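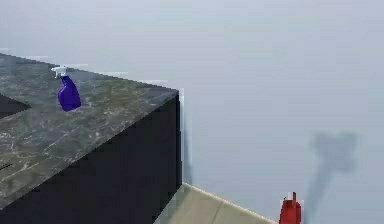 Narkbridge Robotics Club > Manipulation Group > Equipment and Budget

Topic: Arm and gripper for next year, what do we ask for

h_erraji
Jul 25, 2024
Hello all. I must send the equipment request for our group and I would like your opinions before I write the final numbers. The total we can ask for is 18 thousand dollars, and this must include the arm, the gripper, the mounting, and one computer if we need it.

My proposal is the Ferari arm with the Chauhan gripper. We have already the models of both in Larnia, so the work we did in simulation with the spray bottle and the other bottle would not be lost. The arm takes the biggest part of the money. After it and the gripper there remain 3 thousand for everything else.

Please tell me what I forgot.
Hanane Erraji

solderpaste
You forgot spare fingers. Every gripper I have worked with lost its pads in the first months. Put two extra sets in the request now, it is much harder to ask for small things later.

mkv_delta
I do not agree with buying the arm this year. In Larnia we are still at the stage where the task is not decided. Is it bottles on the counter? Is it bottles on the floor too? For the floor you need much more reach, or a mobile base, and a mobile base changes the whole budget. If we buy a fixed arm now and decide in March that we want the floor, we have a very expensive decoration.

h_erraji
mkv_delta, I understand this. But we had the same discussion last year and we bought nothing, and the money went to another group. For me the task is the counter and the table. I can write this in the request so it is clear.

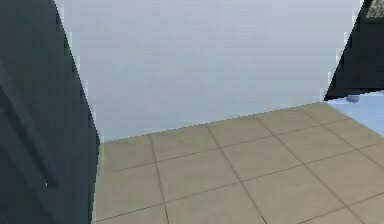
Larnia, arm and gripper finger by the blue surface

solderpaste
Thanks for the second one. The finger model is quite wide. Did somebody compare it with the drawing from Chauhan? If the real one has another shape, our small objects will be a problem and we should budget for custom fingers also.

h_erraji
I compared only the length. I will do the width this week and post it in this thread.

tobi_w
Sorry for a long message, I have a different worry. We speak only about hardware, but who pays for the hours? Last time the installation took 80 hours of people's free time, with the safety fence and the cables and the table that was not flat. I would take a cheaper arm and pay for the installation with the difference.

mkv_delta
+1 for the cheaper arm. And keep Larnia running on the old computer, it is slow but it works.

solderpaste
I am against the cheaper arm. We would need a new model for the simulation, and then tobi_w can add those hours to his 80.

tobi_w
That is a fair point. Can we at least ask Ferari for a price with installation included? I can write the email if Hanane agrees.

h_erraji
Yes please, and ask also for the delivery time. For the moment my list is: Ferari arm, Chauhan gripper, 2 spare sets of fingers, mounting plate, cables, fence. No new computer. I will write "counter and table only" in the description of the task.

mkv_delta
I still would wait, but if the floor is excluded in writing I will not vote against it. Please add an emergency stop to the list, I do not see it there.

h_erraji
Added, thank you.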